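Cutard sync, read this before you move anything

Short one this issue, sorry, deadline stuff. 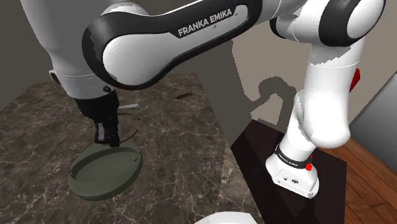

Renamed folders and the sync client

Three more tickets this week on the same thing so it goes in the newsletter. If you rename or move a big folder on the shared drive while Cutard is still syncing, the client treats it as a delete plus a brand new upload. Every file goes up again. On the office line thats slow. From home it can take all night, and in the meantime your coworkers see half a folder and start making copies. Please don't make copies.

What to do:

Look at the tray icon. Green check means go ahead. Spinning arrows – wait.

Move stuff in batches, 50 files or less. Let each batch finish.

Do the move in the browser if you can. The server just changes the path there, no upload at all. Log in, tick the folder, Move to, done.

Don't close the lid halfway thru. That's how Wian Mabaso ended up with two Waltero folders, one with the drawings and one with only the thumbnails. Fixed now, took most of an afternoon.

If files look gone, check Trash on the web side first. Not the Recycle Bin on your own machine, different thing. Deleted files stay there 6 weeks. After that they're only on the backup and Jordan Bickerstaff has to pull them by hand, so put in a ticket with the full path. "My folder from before" is not a path.

Version 6 of the client is supposed to handle moves better. We tried it on 5 laptops and it did fine on four, the other one kept asking for the password over and over. Not rolling it out yet. Probably October.

Also – external drives. Cutard does not back them up, even when they show up in the side bar. If the Bhardwaj project files are only on a USB drive in your desk, copy them to the share please. Same for the Worent scans, whoever has teh last batch.

Questions to the help desk box, not to my personal mail. I do miss those.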